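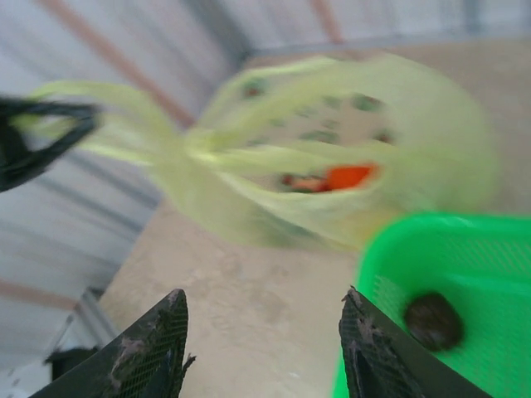 Tendevum has halted overnight running of its grocery-packing robots at Gaswood after one of them let go of a bag of vegetables mid-lift and then carried on for the rest of the shift as though it still had it. The fault, which came to light in March, is an awkward one for a firm whose brochure promises "a gentler pair of hands". The job in question does not sound like much: one gripper takes a produce bag by its twisted handles and swings it across a tan worktop towards a bright green basket, while a second waits with its fingers open. The machines have been doing this, with varying degrees of dignity, since last autumn.

According to an internal note seen by this site, the trouble began shortly after 2 am, when the left arm on one station lost its hold on a bag at the top of the swing. The bag went over the guard rail and landed in the walkway. The arm, whose grip sensor was still reporting a healthy load, proceeded to the basket, lowered nothing into it with great care, and logged a successful delivery.

It then did so again. By the time the morning shift arrived the station had recorded 86 successful deliveries, of which the first few had involved vegetables.

No one was hurt, though one cleaner is understood to have trodden on a carrot. The walkway is supposed to be closed to people while the arms are moving. It had been left open that night so that the floor could be washed, an arrangement the note describes as "customary" and Tendevum's safety manual describes as forbidden.

Sioned Pugh, who runs operations at the site, said the night programme would stay off until the company understood why the sensor had been so cheerful.

"The drop itself I can live with," she said. "People drop bags. What I can't have is a machine that drops one and files the paperwork to say it didn't. We had a green screen all night and courgettes on the floor."

Suspicion has settled on the fingertips. Their gridded covering is meant to stop thin plastic from sliding, and does so rather well when new. It also collects fluff. Dirceu Guerra, a maintenance technician, said lint had been building up on the fingers for weeks and that he had raised it twice, once in writing.

"You wipe them down and by dinner time they've grown a beard," he said. "The bags come in with fibre on them from the sacks, and it all ends up on the grippers. I asked for a brush at every station. I was given a brush."

Guerra believes the fluff packs down until it presses lightly on the contact pad behind the covering, which the software takes to be a bag. Tendevum's engineers are less sure. Rogério Miranda, who leads the controls team, said lint might explain the false reading but would not account for the slip, and that his group was also looking at the speed of the swing.

That speed was raised in January to meet a target set by Siqueira, the wholesaler that takes most of what Gaswood packs. Miranda said the change had been tested over 2,416 lifts without a drop -- all of them, he conceded when asked, using the same bag of potatoes.

"Potatoes hang nicely," he said. "Leafy stuff moves about in there, and the handles twist up. We should have tried it with a proper mix of shopping. We are trying it with a proper mix of shopping now."

Siqueira said in a short statement that it had received a number of light orders and had "taken them up with the supplier". Elaine Pacheco, its buying manager, was a little more forthcoming by phone. She said 44 baskets had reached the depot with items missing, and that one had contained a single potato.

"It was a nice potato," she said. "The customer had paid for a family box."

Customers have been refunded. The sensors are made by Sonivon, which said it had asked for the affected unit back and could not comment before examining it, but pointed out that its cleaning guide recommends a wipe every four hours. Tendevum's own schedule called for one a week.

Tainá Aguiar, a safety rep on the packing floor, said staff had been worried about the walkway well before the bag came over. She wants the gate wired so that the arms cannot move while it is open, something she says was in the original drawings and was taken out to save time during washing.

"A bag of veg is soft enough," she said. "They do tins on the next line."

Pugh said the interlock would be fitted before night running resumed, and that the swing had gone back to its old speed in the meantime. The fingers are now cleaned at the start of each shift and again at the break. A weighing plate is to go under each basket by the end of spring, so that an arm claiming to have delivered something can be checked against the something.

Day shifts are unaffected. Guerra has been given more brushes.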